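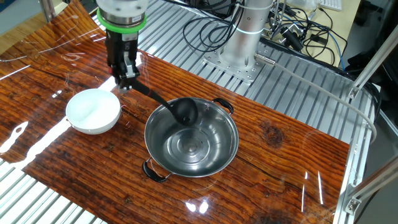 Chapter 9. Chores

Can a machine do the dishes yet? Short answer, some of the dishes, some of the time. The long answer takes up the rest of this chapter. Start with soup, because everyone has served soup. You pick up the ladle, you find the pot, you find the bowl, you tip. A child of four can do a messy version. Now look at what the arm has to deal with. A two-finger gripper closed on the very end of a long black handle, so any small error at the wrist gets bigger down at the bowl of the ladle. A polished pot that throws back the lights. A white bowl close beside it, so bright inside that a camera may lose the surface. And the pot is empty! Put liquid in and the problem changes again – weight shifts, things drip, the level drops with every scoop.

Keep that list. We will come back to it in 9.3 (grasping) and 9.5 (liquids).

What "yet" means

People ask the question as if there's one date when it flips. There isn't. Floors went early. Folding is slow. Stacking is fine if the plates match, bad if they dont. Shop floors are ahead of kitchens for a dull reason: somebody already put the parts in the same place every time. Mattes Wegener, who taught the first version of this course, used to tell students to judge a chore by how much of the room you had to fix in place before the robot could do it. Good rule. Use it in the exercises.

Some numbers from our own class trials at Otby, run in April. 1075 tries at moving a single dish or utensil. 600 with everything set down in marked spots, the rest with things put wherever. One student, Bethel Fikre, logged all of it by hand and sorted the misses by cause. Roughly 70 were down to shine, meaning the system misjudged an edge on metal or glaze. Dropped items came in well under that. We expected the oposite.
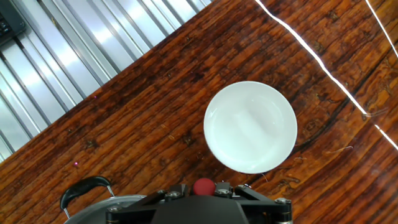 Photo: Asnakech Beyene / Pullonach Teaching Lab. Used with permission.

A plate looks like the easy one. Flat, round, open wood on all sides. But consider it from the wrist. Plain white, no pattern, nothing to tell you which way it's turned (doesn't matter for a plate, matters a lot for a pan with one handle). The rim is only slightly raised, so not much for fingers to get under. And the wood is lacquered, with thin white streaks of reflected light on it – an edge finder could take one of those for a real edge.

Things to know before 9.1:
Grasp – where and how the fingers close
Pose – position plus which way it faces
Fixture – anything that holds the work in place for you
Cycle time – start of one job to start of next

Read the Tsegaye case first if you're short on time, page 297. Then 9.1.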